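Shop > Event Rental > Stage & Sound > Metley Two-Singer Kit

Metley Two-Singer Karaoke and Contest Kit

September, by Ida Hamann

I get more calls about this kit than anything else we rent, and most of them start the same way: "We're doing a talent show, we have no idea what we need." Well, you probably need this one! 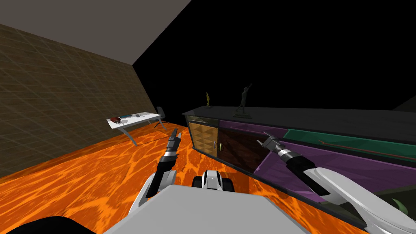 It's the set I used myself for the Plendevska street fair, where we ran 21 acts on a Monday night with one outlet and a folding table. Two wireless mics, two powered speakers on stands, a small mixer and a cable to plug in a phone or laptop. That covers a lip sync contest, a spelling bee, a pie auction (I've done all of them, the auction was the loudest).

The speakers are plenty for a gym or a closed-off block. If your crowd goes all the way back to the parking lot, ask me for the second pair, and I'll show you how to link them when you pick up. Takumi Imai at the Tawfik school borrowed four for field day and said they could hear him over at the ball diamond, which I believe, because Takumi is not a quiet man.

A few things I'd want to know if I were you. The mics run on AA batteries and I send 10 with every kit. Please start the evening with fresh ones, even if the old ones look fine on the meter. The mixer has a sticker next to each knob showing where I'd start. You can ignore my stickers, but don't peel them off! And bring your music downloaded. I have watched a whole eighth-grade dance act stand there while a song buffered, and those poor kids.

Rental is $92 for the weekend, stands and cables included. Extra speaker pair is $21. Pick up after 5 on Friday, or call and we'll work something out. Rain is the one thing I'm fussy about: if it starts, throw the covers on first and apologize to the singer later.

School and library groups, ask for Reiko Ishida when you call, she handles the discount and keeps the fall calendar. The first two weekends in October are already gone.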